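Ouellet & Sons was a grocery and dry goods business in the river town of Lillstead, founded in 1872 as a single counter selling tea, lamp oil and salt fish. At its height it ran three shops, a packing house and a small wharf, and it employed 300 people in the packing season.

History

The founder came to Lillstead as a carter and took over the lease of a failed chandlery on Water Street. He bought tea by the chest and repacked it by hand in paper twists, a practice common among country grocers at the time. The second generation moved the packing work out of the shop and into a brick building behind the wharf, where coffee roasting was added. The roaster's flue was rebuilt twice after complaints from the neighboring chapel.

The firm sold mainly on monthly credit. Accounts were settled on the first Tuesday of the month, when the shops stayed open until nine in the evening. Unpaid balances were carried in a separate set of books known in the firm as the long ledgers. These record farm households paying in eggs, butter and cut timber well after cash payment had become normal elsewhere in the county.

Products

The best known house brand was Pamumau, a blended black tea sold in quarter-pound packets. The name has no known meaning and was probably coined for the label. Griltavus, a malted biscuit, was introduced later and was baked under contract outside the town. It was dropped when the contract ended, then revived for a short period with a thinner recipe. Both names passed to a wholesaler when the business closed.

Decline and closure

Trade fell after the rail siding was lifted and goods had to be brought in by road. The two smaller shops were let, and the packing house was sold for storage. The Water Street shop closed in February of the firm's last year of trading. Its counter and tea bins were bought by a private owner.

Literature

The standard account is Shona Matheson's A Counter on Water Street, which draws on the long ledgers and on letters between the founder and his suppliers. Mélanie Carrier's shorter study deals only with the packing house and its workforce. The two differ on the date of the first roaster, which Carrier places earlier on the evidence of an insurance plan.
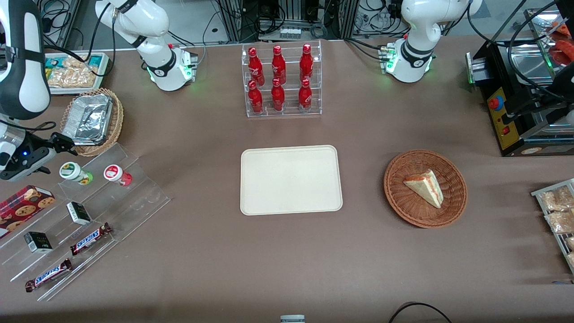 Matheson's book was first issued in a printing of 300 copies. The later paperback corrects the family tree and adds an index of suppliers, but omits the fold-out plan of the wharf.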